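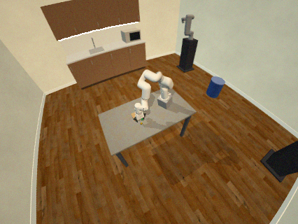
How do you get rid of a piano?

You advertise it as free to a good home, wait a while, drop the part about the good home, and in the end you pay someone to take it.

My sister told me this over the phone the week our aunt's house in Vurness went on the market. She had got it from the internet, and she passed it on in the voice of a woman who lives a long way from Vurness and doesn't own a ute.

The piano was a Gernent, an upright, the colour of strong tea. Our aunt had bought it on terms before either of us was born and had gone on dusting it ever since. Neither of us could remember her playing it. She kept the lid locked, and the key lived in a biscuit tin along with the keys to several cars she no longer had.

"It might be worth something," my sister said.

I said I doubted it.

"You always doubt it."

We left it there, meaning I was to find out.

The tuner came over from Treka, 40 kilometres each way, and mentioned the distance before he mentioned anything else. He took the front panel off and looked inside for a long time with a small torch. I made him a cup of tea. He drank it standing up, still looking.

"Well," he said, "it's been kept very clean."

I asked what was wrong with it.

He played a note, then the one next to it, and they were the same note. He played one lower down that made a sound like somebody dropping a spoon in another room. He explained about the pin block, which was cracked, and the bass strings, which were original, and the moths, which had raised families in there. He used the word "sympathetically" a couple of times in ways I couldn't follow. Then he charged me $226 and asked if I'd like him to tune it.

"Is there any point?"

"None at all," he said, and put the panel back with great tenderness.

My sister was disappointed in both of us. She said I should have got a second opinion. I said the second opinion lived even further away than Treka and would also want tea.

The Ad

I wrote it at the kitchen bench with a pencil, the way our aunt used to write letters to the council. Upright piano, Gernent, one careful owner. Free to good home. Must collect.

My sister rewrote it. In her version the piano had "presence" and "a mellow vintage tone", and would suit a musical family or a creative upcycler. I asked her what a creative upcycler was. She said it was a person who would turn it into a bar. I thought of our aunt, who had signed the pledge at 14 and regarded trifle as a grey area, and took that line out again.

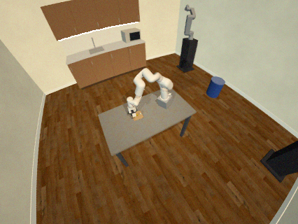 The first reply wanted to know if I would deliver. The second wanted to know if I would deliver to Ikeda, a place I had to look up, and which proved to be mostly a grain silo and a bend in the road. The third was from a woman who didn't want a piano but wondered if the stool was going separately. It was, as it happened. She came within the hour and gave me 20 dollars for it, and it remains the only money our aunt's musical career ever brought in.

Then there was the family.

They arrived in a station wagon, two parents and a girl of nine or so, who walked straight up to the piano and stood with her hands behind her back. The father knocked on the side of it, as men do. The mother asked whether it had a nice sound. I have told lies in my life and some of them have been good ones, but I looked at the girl and I couldn't get it started.

"It has a sound," I said.

I unlocked the lid. The girl sat on a kitchen chair, the stool having gone, and played the first part of something I knew from the ads for an insurance company. About half of it came out. Where the rest ought to have been there was a click, or the spoon, or one of those notes that had turned into its neighbour. She got to the end and frowned at the keys for a bit. Then she played it again, leaving gaps where the bad notes were, very evenly, as if whoever wrote it had meant them.

"I like it," she said.

"We'll have a think," said her father, who had been measuring the hallway with his eyes.

They thought about it all the way home, I suppose, and bought her a keyboard. I don't hold it against them. A keyboard you can carry in under one arm, and it doesn't come with moths.
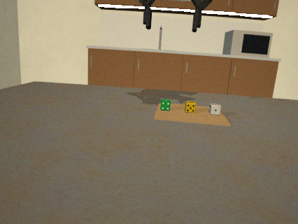
What November Did

By November the house had sold. The buyers were a couple from the coast who used the word "bones" a lot. They liked the bones of the laundry. They liked the pressed tin in the front room, and they asked, on the last inspection, whether the piano would be gone by settlement. I said of course. My sister, on the phone that night, said of course as well, with more feeling and less involvement.

I dropped the good home from the ad. I dropped the mellow tone. Towards the end it just said Piano, and then the address.

The men who finally took it had a truck with a tail lift and a way of not speaking to each other that must have taken years to get right. Their price was fair, considering the front steps. One of them put his shoulder to the end of it and the whole instrument gave out a chord, low and long, most of it wrong. He stopped.

"Anyone play?" he asked.

"My aunt," I said, before I'd thought about it.

He nodded and took his cap off, and then needed both hands and had to put it back on again.

When it was out there was a rectangle on the floorboards so dark and glossy you could see how the whole room must have looked once. There was also a hair clip, a raffle ticket, a good deal of grey fluff and, pushed well back against the skirting board, a book of music. Easy Pieces for the Adult Beginner. I sat down on the floor with it.

She had got as far as page five. I knew because she'd pencilled the date at the top of each one as she finished it, in her council handwriting, and next to the dates were her remarks. "Fair." "Left hand lazy." On page four she had written "Good!", then crossed out the exclamation mark. Page five said only "Neighbour complained." After that the pages were clean, and when I bent the spine back it cracked.

The neighbour's place has been a vacant block since I was at school. I went and looked at it over the fence anyway.

I rang my sister and told her. She was quiet for some time. I could hear her dishwasher.

"She could have waited till he went out," she said.

"She could have moved it to the other wall."

"She could have told him where to go."

We went on like that for a while, fixing it for her. Then my sister asked what the truck had cost, and I told her, and she said I'd been robbed.

I've still got the book. It's in the biscuit tin, folded over once to make it fit, with the car keys and the key to the Gernent, which I forgot to give the men. The lid was locked when it went. I rang them about it and they said to post it if I liked, but they didn't tell me an address, and I never rang back for one.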